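Gripper evaluation diary, Monday

Work resumed at 9:00 in the model room of the architecture library at Mesley. The purpose of the day was to compare the two finger sets supplied for the hand-held tool, the Prumov and the Restley, on the folding tasks of the April protocol. The Kazemi controller was used for logging throughout, with its settings unchanged from the previous session. Both sets were weighed and inspected before use. The Restley set had a small burr at one mounting hole, and this was filed off before the set was fitted.

The morning was given to the Restley fingers, which carry smooth pads. The protocol calls for 50 attempts with each set: approach, pinch at the folded edge, lift, carry and release. Grip on the upper layer alone was satisfactory. When both layers were taken together, the lower one tended to slide out during the lift, and 14 attempts were recorded as failed for this reason. Increasing the closing force helped for a short time, but it also left creases, and the protocol does not allow creasing. The force was returned to the standard value and the remaining attempts were completed before noon.

A delay followed. The logging software refused the file name of the second run, and the clock on the controller had reset itself to 2003. The clock was corrected by hand. The morning files have been kept with their wrong dates, and a note has been placed in the same folder.

In the afternoon the Prumov fingers, with ribbed pads, were fitted. The change took longer than the supplier's sheet suggests - the screws are short and the holes are close to the edge of the base. The finger alignment was checked twice with the gauge, then the cloth work was taken up again on the marble floor.

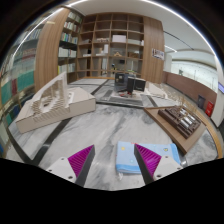
Prumov fingers with magenta ribbed pads, and the folded test cloth on the floor.

The ribbed pads held two layers with noticeably less slipping, and only four attempts were recorded as failed. Release was less tidy. On several occasions the fabric stayed with one pad for a moment after opening and came down out of position. A slower opening speed may correct this and will be tried under the same conditions. It was also observed that lint collects between the ridges. The pads were brushed after every ten attempts, and this should be written into the procedure for both sets, so that the comparison remains fair.

Camera exposure was left on automatic during the first part of the afternoon. The brightness in the recordings changed whenever the tool was turned toward the windows, and the exposure was therefore fixed for the last runs. Those recordings are to be treated as a separate group.

The battery of the tool lasted 110 minutes on one charge, less than in the previous session. The spare was charged overnight but had not been labeled, and some time was lost in finding it. Labels have been requested.

No preference between the two sets is entered at this stage. The towel task and the thin plastic bags have not been started, and the Restley pads should be repeated with the fixed exposure. Remaining for tomorrow: slower opening speed on the Prumov set, replacement of one worn screw, and a copy of today's files to the shared drive. Work closed at 5:40.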